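Chapter 7
Chores, Unfinished

Ask a room of engineers when a machine will take over the packing bench and you will get a date. Ask again at the next conference and you will get the same number of years, counted from the new date.

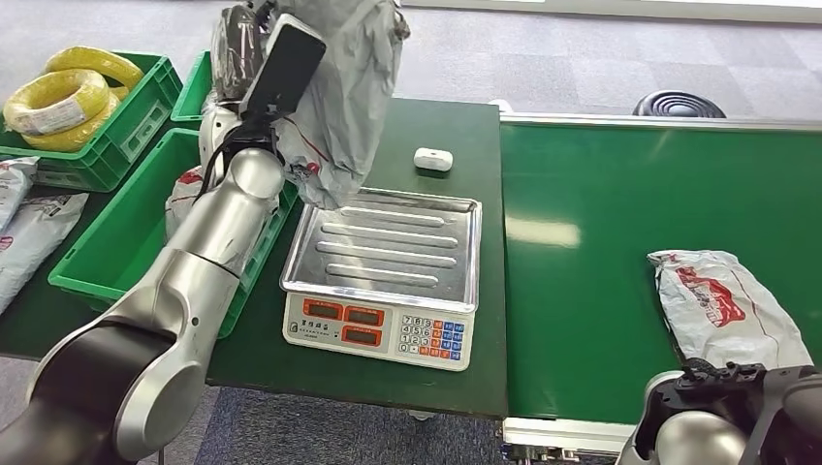 Weighing a bag is a job we give to people on their first morning. Pick it up, put it on the scale, read the number, send it along. Most of us could do it while arguing about lunch. For a robot arm, the reading is the easy part, and the bag is where the trouble starts. A plastic bag has no fixed shape, so the model of it the planner made a moment ago is already out of date. It sags and folds over, and sometimes it leans on the edge of the tray and quietly changes its own weight.

Consider the trial at Crenshaw, a parts packer in Mestedia, where a two-arm cell was set to weigh 1,000 bags over a long Wednesday. It finished 773 without help. The brochure called this "near-human." The night shift, who did the rest, had another word.

Home is worse. A shop floor at least keeps its scale in the same place, while a kitchen is rearranged daily by people who never file a change notice.

In this chapter we look at three problems: grasping soft things, knowing when a grasp has failed, and deciding what to do next. Section 7.1 begins with the bag.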